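The work room at Susero: tables, trays and shelves

Gallery page, updated Nov 9, 2018

The work room is Room 9, on the ground floor of the Susero building, on the Salian Road side. It is used for sorting seed, pricking out, printing labels, small repairs and anything else that needs a flat surface and decent light. We moved into it in October from the old room upstairs, and this page goes through the furniture and the equipment for people who have booked a session and want to know what is there.

Each part of the room has its own heading with a few lines under it. Click on a picture for the larger size.

The door and the hooks

The door opens inwards and is wide enough for a trolley. The coat hooks are on the left as you come in, with a shelf over them for bags. Please don't leave bags under the tables, as the floor gets swept between sessions and everything has to be moved.

The code for the door changes each month and is sent with your booking. If you are the first in, the light switches are behind the door, lower down than you would expect. The left switch does the ceiling lights and the right one does the lights over the sink.

The sink

One deep sink with a draining board. The cold tap is stiff and needs a full turn. Compost must not go down the plughole – there is a bucket for rinsing pots, and the bucket is emptied outside on the bed by the bike rack. Washing-up liquid and cloths are in the cupboard underneath.

The draining board is the right place for anything wet. Trays that have been washed are stood on end there until they are dry, and then they go back on the rack by the window.

The shelves

The tall shelves came from the upstairs room and were cut down to fit under the pipe. They were painted with what was left of a tin of Dumaria eggshell, which covered the fronts and the uprights but ran out before the backs were done. The backs face the wall, so we have left them.

Pots are kept at the bottom, by size. Boxes of labels, pencils and string are in the middle at hand height. The top shelf is for things that are not used every week: the spare lamp, the heated mat, the big sieve. Use the step stool to reach it and not a chair.

Labels are bought in boxes of 500 and the open box is always the one at the front. If you finish it, move the next one forward and write it on the list inside the cupboard door.

The pale table

The first of the two big tables is the one nearest the sink. It has a pale top, and it is the table for compost and anything damp. It has been sanded twice and will probably need it again next year. Dark seed shows up well on it. The vice is fixed at one corner and stays there, so if you need the whole length of the top you are better off booking the other table.

There is a drawer at the end with scissors, a ruler and the small brushes. The drawer sticks in damp weather. Lift it slightly as you pull.

The black table

The second big table came from Bisel, who were clearing out a showroom, and it took two trips and a borrowed van to get it here (the order number is 1102, if anyone needs to ring them about parts). It has a large, smooth, matt black top. Light-coloured seed, white thread and small screws are much easier to find on it than on the pale table, and it is the one most people now ask for.

The drawback is that it shows everything. A damp cloth leaves marks that stay until somebody goes over them with a dry one, and dust and fluff turn up as white specks the moment the lights are on. It also had some wear when we got it. None of this affects how it works, and we are not going to refinish it.

The black top, with its smudges and wipe marks, and a small pale scuff towards the left. The light blue plastic tray is at the upper right. 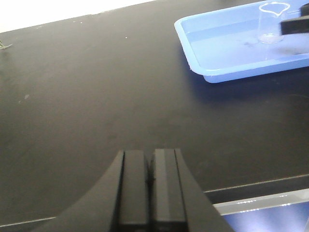
The trays

Trays with a raised rim are the most useful thing in the room. They keep small items off the floor and let you lift a half-finished job out of the way when the table is wanted for something else. We ask that anything small or loose is worked on in a tray, on either table.

Blue trays are for dry work only: seed, beads, fixings, paper. Black trays with holes are for compost and live by the sink. Please don't swap them. Grit gets into the corners of a tray and is hard to get out again, and the next person will be sorting something fine in it.

If you need to leave a tray overnight, put a slip in it with the date and your session name and slide it into the rack. Trays without a slip are emptied at the weekend.

The rack by the window

The rack holds the trays flat, one to a runner. It was made for baking sheets, and the blue trays fit it with a little room at each side. Push them right to the back or they tip when the one above is pulled out.

The window over the rack can be opened at the top only. In the afternoon the sun comes straight through onto the upper runners, so seedlings should go lower down. There is a blind, but the cord has been knotted twice and it comes down unevenly.

The lights

The ceiling lights are plain and fairly strong. On the black table they give a soft shine at the far side, which bothers some people when they are doing close work. Moving your chair along a little is usually enough. If it isn't, turn off the ceiling lights and use one of the clip lamps from the hook by the shelves.

The clip lamps take a 9 watt bulb. Spares are in the cupboard under the sink, on the left. Don't clip a lamp to the edge of the pale table near the vice, where it gets knocked.

Chairs and stools

The chairs stack, and the stack goes against the wall opposite the window. There are also stools of two heights. The taller ones suit the black table, which is higher than the other by the thickness of a book. The lower ones are better at the pale table and for children.

One of the tall stools has a loose foot. It has tape on it. It is safe to sit on, but it rocks.

Scales and small tools

The kitchen scales are on the middle shelf, next to the string. They are good enough for weighing out sand or vermiculite but won't register a pinch of seed. For that there is a small set of pocket scales in the drawer of the pale table, in a hard case. They read up to 100 grams and must be put away switched off.

Tweezers, dibbers and the hand lens are kept in a tin with a lid. The tin goes back in the drawer at the end of a session. Seed packets do not go in the tin.

Cleaning down

The pale table is brushed off first and then wiped with a wet cloth. The black table is brushed, wiped with a cloth that has been wrung out well, and gone over again with a dry one. No sprays on the black top, please – we tried one in the first week and it left streaks that took a long time to come off.

Bits of green string, plant ties and trimmings go in the bin by the door. Compostable waste goes in the bucket. Sweep towards the door and empty the dustpan outside.

Still to do

The list for the winter is short. The blind needs a new cord. The drawer needs planing. We would like a second rack so that overnight trays can be kept apart from clean ones, and we are asking Bisel whether they have another table top of the same black, in a narrower size, to go along the wall under the shelves.

More pictures will be added when the shelf labels are finished. To book a session in Room 9, use the form on the Susero bookings page and say which table you would like.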